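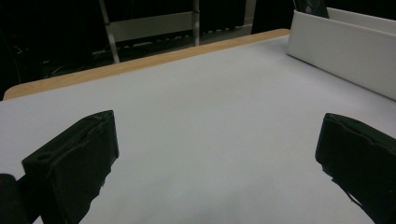 Homar Community Reuse Team

FOR IMMEDIATE RELEASE
2023-09-07

Homar Community Reuse Team Opens a Phone Case Swap Table at Urquijo Hall

Neighbors are warmly invited to bring the cases they no longer use and take home one that fits

Homar: The Homar Community Reuse Team is very happy to announce that its newest swap table, devoted entirely to phone cases, is opening to the public this month at Urquijo Hall on Viltulska Street. The table joins the book shelf and the yarn corner that so many of our neighbors already know and love, and we could not be more pleased to have it there. Anyone may bring a case, anyone may take a case, and there is no charge for either one.

The idea came out of a conversation at our spring open house, where several people mentioned, within a few minutes of each other, that they had a drawer at home with old phone cases in it. A phone gets replaced, the new one is a slightly different size, and the case that went with the old one goes into the drawer with the dead batteries and the takeout menus. Many of those cases are still perfectly good. Somewhere across town there is very likely a person who still carries that same phone and whose own case has split at the corner. We wanted to give those two people a place to meet, even if they never happen to be at the hall at the same time!

The setup is a simple one, and we worked hard to keep it that way. There is a plain light-colored table, and a white plastic bin with a handle opening at each end, so it can be picked up and carried over to the sink or the storage room without any fuss. Cases that come in are laid out flat on the table first, where they can be looked over and wiped down. Once they have been sorted they go into the bin, standing on their long edges like cards in a recipe box, so that visitors can flip through them. We tried a basket at first and found that the small cases kept sliding under the big ones, and that people were a little shy about digging to the bottom. The smooth inside of a plastic bin is also a good deal easier to wipe clean.

We have been asked whether the bin ought to have dividers, and for now the answer is no. Paper tags worked better in our trial. Each tag carries the phone model, if the donor knows it, and a short note on condition. If you don't remember which phone your case was made for, please bring it anyway and just say so on the tag. Our team members enjoy the detective work more than you might think, and there is usually somebody at the table who recognizes the shape.
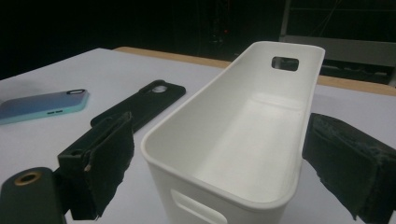 What to Bring and How to Get It Ready

We gladly accept soft cases, hard cases, and the kind that fold shut like a little book. Colorful ones are always popular with our younger visitors, and plain black ones are in steady demand with everybody else, so please don't hold back a case on the grounds that it seems too dull or too bright to be wanted.

Before you come, we ask that you take a few minutes to do the following:

Take the phone out. (We mention it with affection. It happened during the trial.)

Check any card pocket for bank cards, transit passes and folded receipts.

Wash silicone and plastic cases in warm water with a drop of dish soap, rinse them well, and let them dry all the way.

Wipe leather and cloth cases with a barely damp cloth.

Peel off old stickers if they will come off easily. If they won't, leave them be.

Cases that are cracked through, sticky to the touch, or missing a corner can't go on the table, and we are not able to recycle them for you at this time. Chargers, cables and screen protectors are also outside of what we can handle, though we hear the requests and we are talking it over.

Finding a Case That Fits

The best way to find out whether a case will suit your phone is to try it on, and visitors are welcome to do so for as long as they like. If you are looking for someone else, it helps a great deal to bring a picture of the back of their phone. Two cases of the same length and width can still be made for different phones, and the difference is usually up at the camera end. Look at the openings, how many there are, how large they are and how they are grouped, and compare them with the lenses and the flash on the phone itself. A case that snaps on nicely but covers part of a lens is one to put back. 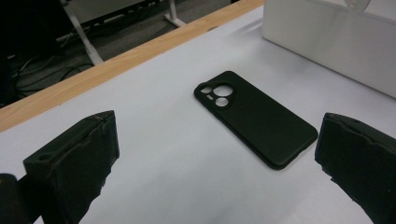

A black case seen from the back, with its camera openings at the upper left.

Visitors may take up to 2 cases per visit, and a household may bring as many as it pleases. The swap table will be open through the end of September during regular hall hours, and if it is as well used as we hope, it will stay on through the winter beside the yarn corner.

The Homar Community Reuse Team extends its heartfelt thanks to Dimetti Hardware, which has given us the tags and string, and to the 32 households who sent in cases for the trial.

Urquijo Hall is on Viltulska Street in Homar. The entrance to the swap room is on the garden side, up 3 steps, and there is a ramp by the bicycle rack. Questions about the table may be left at the hall's front desk, where printed copies of the washing instructions are also available.

###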